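Lost in the wash: what a hotel really throws out

Ask a hotel manager about waste and you get the kitchen. Peelings, buffet trays, the bread. Fine. But go down one more floor, to the linen room, and look at the cage by the back door. Towels mostly. Some sheets. Pulled for a stain or a loose thread, headed for the skip.

I spent two days in August at Istden, a 117-room place near the harbor. Business trade in the week, families when school is out. Not fancy, not cheap. They had never weighed their textile waste. Never even had a line for it in the budget, it just went under "replacements" and got paid.

So they started weighing. First month, 9 cages. Most of it bath towels, and most of the bath towels had one mark on them. Makeup, usually. Mascara does not come out at the temperature they were running, and the staff knew that, and had said so.

The fix was dull. Dark face cloths in every bathroom, a small card next to them. Stained pieces bagged separately upstairs, so they dont sit under wet bathmats all afternoon. A second wash for anything doubtful before it goes in the cage. By month four it was down to 2 cages.

Smaller places have it easier in some ways. Plulwood is a guesthouse up the valley, 4 rooms, everything washed on site. No contract laundry, no minimum load, no truck. When a pillowcase tears it gets mended or cut down for rags the same evening. The owner thinks the big hotels are mad. She also does a lot of ironing.

Contract laundries are the harder part. Wavia, which handles Istden's flat linen, charges by the piece and sends back rejects in a gray bag with no note. Was it torn in the machine? Torn in the room? Hard to say, so the hotel pays. They are now trying a colored tag for each type of damage. Early days, and the tags fall off.
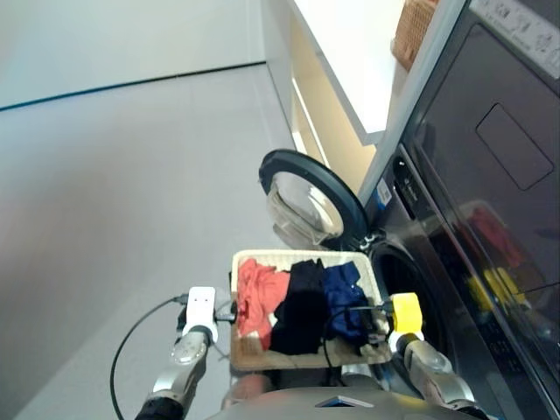

Then there's staff clothing, which gets forgotten alltogether. Kitchen whites, polo shirts, aprons. People leave, the shirt has a name stitched on it, in the bin it goes. Istden switched to pin badges and now hands shirts on. Cost of the badges was small. Some grumbling about second-hand collars, so collars got looked at first.

Where does the rest end up? Lã, a two-person workshop, takes worn towels and turns them into pot holders and floor cloths. They will not take anything with rubber backing, and they want it clean and dry. Pickup is whenever the van is passing. Istden keeps a shelf for them by the boiler room, and when the shelf is full someone calls.

What would I do first, with no money? Weigh the cage. One month, bathroom scale, pencil on a string. Write down what each piece was pulled for. Then go talk to whoever folds the towels, before ordering any more of them.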